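3. The reckoning book of Ellasari

I should admit at the outset that I came to the Ellasari manuscript by the back door. I was chasing something else entirely (tide tables for the harbour at Cerkport, if you must know) when Solveig Strömberg wrote to say there was a merchant's arithmetic bound in behind them, and would I like to have a look? I would! That was in June, and I've hardly opened a tide table since.

The book holds 645 worked problems, nearly all of them about buying, selling and splitting things up. There's cloth by the ell, pepper by the pound, and a great deal of quarrelling over wine. Our author leans on the rule of three the way the rest of us lean on a calculator, and he sets it out in the same fashion every time, with the known price on the left and the unknown at the far right under a little hooked line. Romana Sýkora reads that hook as a copying habit picked up from notarial hands, and I've come around to her view, though Gus Montoya still favours a printed source and may yet talk me out of it.

What I find so endearing is how often he goes wrong and leaves it there. In the section on barter he loses a factor of two while converting between weights, carries the slip through three more lines, then writes the correct total anyway. My guess is he had the answer in front of him from an older collection and was filling in the working to suit (I marked enough first-year assignments to recognise the behaviour).

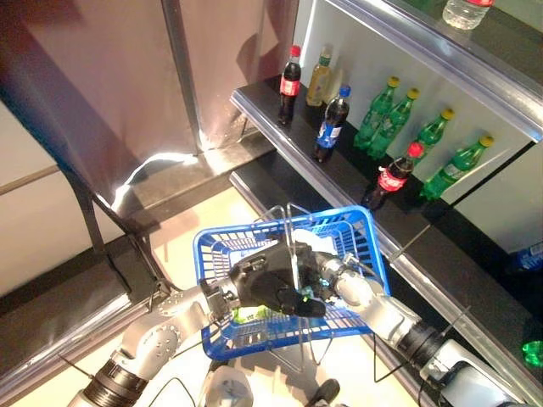

Figure 2. Robot hand on the rim of a blue shopping basket, with shelved soft-drink bottles.

The partnership problems are another matter, and much tidier. Two of them share their numbers with the Bredent fragment, right down to an awkward remainder that no sensible teacher would have chosen twice. Yu-ting Wan has collated both texts line by line, and I follow her readings in the next section, except where the Bredent scribe has plainly skipped a row.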